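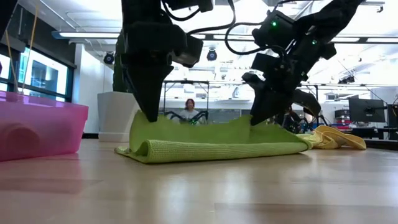 I gave up paper towels in October, mostly to see what would happen. We had been going through a big pack every couple of weeks in a house with two adults and a dog, and the closet under the stairs was half full of them. Now there is a basket of cloths on the kitchen counter and one roll of paper kept back for bacon grease and cat-sized messes from the dog.

The basket was the part that made it work. I had tried this once before with the cloths in a drawer, and it lasted until the first spilled coffee. You won't open a drawer with a wet hand. With the basket next to the sink I reach for a cloth without thinking.

I started with 33 cloths. That sounds like a lot but it included old T-shirts cut up, a stack of cotton dish towels from my mother-in-law, and a bundle of microfiber ones I bought on sale. I have since thrown out most of the T-shirt pieces. They curl at the edges, they don't soak up much, and they leave fuzz on glass. The cotton dish towels are still the best for drying hands and dishes. Microfiber is better for counters, the stove top and windows.

Washing is where I went wrong at first. I put everything in one load with fabric softener, the way I do sheets. After a few washes the microfiber just pushed water across the counter. Angharad Ellis, who I used to work with, told me softener coats the fibers and that I should also keep them away from cotton, which sheds lint they hang on to. So now there are two small loads, one for each kind. I use half the detergent I used to and no softener at all. The microfiber goes through warm and dries on low or over the rail in the laundry room. Cotton can go hot.

Some of the ruined ones came back after a long soak in plain hot water with a little detergent and two rinses. Some did not and are now in the garage for the bike chain.

The smell question comes up whenever I mention this to people. A damp cloth left in a heap will smell by the next day, so I don't leave them in a heap. There are hooks inside the cabinet door. Used cloths hang there until they are dry, then go in a bag, and I wash on Tuesday. Anything that has touched raw meat goes straight in the machine, or I use the paper for that. I'm not going to be strict about it.

Folding took longer to settle. My husband folds in thirds, I fold in quarters, and for a while the basket was a mess because the stacks didn't match. I went with quarters because you get more clean sides when you wipe — use one, flip it, refold, use the next. He still does thirds when it's his turn. They fit if you push.

As for money, I spent less on the new cloths than we would have spent on paper by Christmas. The extra laundry costs something, though I haven't worked it out and the machine was running most days anyway. We take out less trash. The closet under the stairs now has the vacuum in it, so the hallway is clear for the first time since we moved in.

Next I want to try cloth napkins. I found a set at the thrift store in a brown check that hides stains well, but two of them have a burn mark and I'm still deciding whether I can hem around it.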